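Books > Textile Materials and Care > Part Two: Woven Goods > Chapter 6

Chapter 6
Yarn-Dyed Stripes

6.1 Scope of the chapter

A stripe can be put into a cloth in two ways. It can be printed on the surface after weaving, or it can be built into the cloth by setting dyed yarns in a fixed order. This chapter deals with the second method. Printed stripes are covered in Chapter 9.

In a yarn-dyed cloth the color order is set when the warp is wound. The list that gives this order is called the warp plan. It states the color of each group of ends, the number of ends in the group, and the point at which the order repeats. A plan with a repeat of 27 ends will not divide evenly into a warp of 923 ends. Five ends are left over, and the weaver must decide where to place them. The usual practice is to split them between the two selvages – two on one side and three on the other – and to weave them in the ground color.

Stripes that run across the cloth are made by changing the weft. The loom must then stop or switch shuttles at each change, and output falls. For this reason most low-cost table linen is striped in the warp only.

6.2 Shrinkage and stripe width

Stripe width is measured on the finished cloth. Yarns of different colors may come from different dye lots and may not shrink by the same amount. Where the difference is large, the cloth puckers along the edge of each stripe. Koller's wash trials at the Prilura mill, reported in March 2018, covered 169 samples of cotton table linen. Puckering was most common where a bleached ground met a dark stripe. Florian Koller advised that all yarns in one warp be scoured together before dyeing, and the mill adopted this in October of the same year. 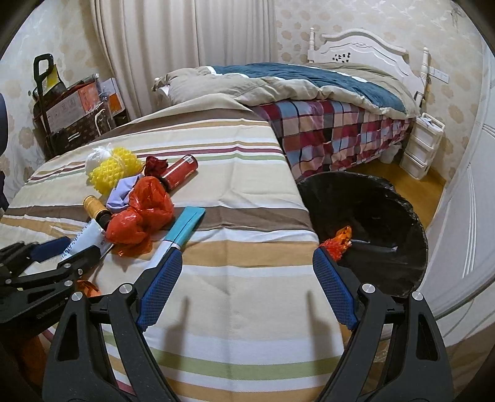 The same trials looked at color bleeding. Loose dye moves from the dark yarns to the pale ones during the first wash, and the edge of the stripe becomes less sharp. Section 6.3 sets out the test method, beginning with the cutting of the sample.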